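Gripper comparison, pre-run safety and inspection checklist
Bed and fabric station
Revision date: June 7, 2020

Scope: hand-held grippers used in pairs at the bed, Ouellet finger set against Tonstead finger set. Go through the whole list before the first run of a session and again after any finger change. Mark each item OK, FIX or N/A. An item marked FIX stops the comparison until it is cleared.

1. Power and indicator
Both grippers on, green light showing on each. OK.
Comment: a light that drops out during a run voids that run. Log it under the finger set in use.

2. Vents
Vent grille on top of each housing clear of lint and cloth. OK.
Comment: do not park a gripper with the grille against the bedding.

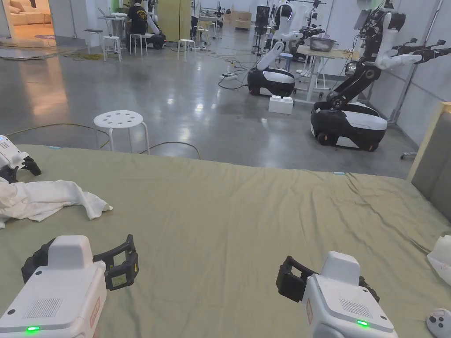 Grolteo Manipulation Group, Brurport site
3. Floor and cables
Cables kept out of the walking path on the operator side. Power strip flat and not under load from a stool leg. FIX.
Comment: cables run across the concrete around the white stool. Tape down or reroute behind it before anyone walks backward with a gripper in hand.

4. Neighboring robots
Wheeled bases locked, arms inside their marked area. OK.
Comment: check again if a base has been moved. Keep 2 m between the bed and any arm under power.

5. Fingers and pivots
Screw heads at every pivot seated, no play when the finger is rocked by hand. Tips meet along their inner faces. OK.
Comment: the Tonstead set loosened in the August trials after 400 closures. Retorque every 70 until there is a better number.

6. Pinch test on cloth
Close on one fold of a light garment, lift slightly, hold 15 seconds. Look for slip and for threads caught in the links. OK.
Comment: pinch a single fold. A double fold hides a weak grip and makes the two sets look the same.

7. Loose items on the bed
Controllers, phones, pens and paper moved out of the reach of the grippers. FIX.
Comment: three controllers, two phones and a pen by the headboard. Move them to a side table.

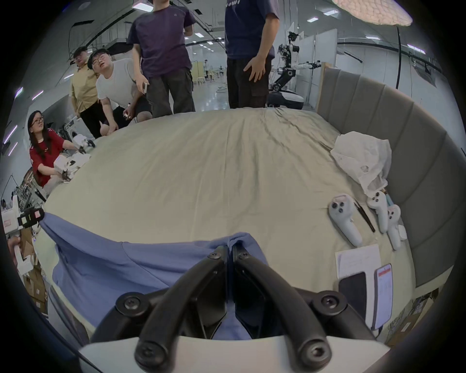 8. People around the bed
Only operators within reach during a run. Observers stand back from the far edge, hands off the bed.
Comment: the operator calls the start out loud. Anyone may call a stop.

9. Shutdown
Grippers off, fingers open, sheet checked for snags. Enter the closure count for each finger set in the log.
Comment: items 3 and 7 to be rechecked before the next Ouellet run.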